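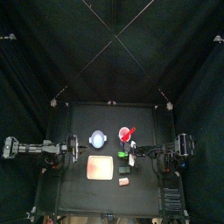
Figure 3. Two arms over the black tabletop, with cables crossing behind.

### 3.2 Retention in small alarm systems

The Clillavdale households logged 1,916 alerts in June, most of them concerning cats. Owners who let the Kolev hub delete clips after seven days rarely missed one.
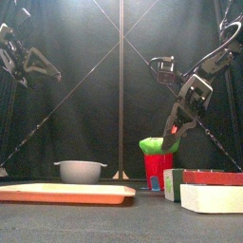
Those on the Flostico plan kept everything -- and watched almost none of it. Storage limits were reached in 200 cases, usually discovered when someone finally wanted a clip. We return to deletion settings in Section 4.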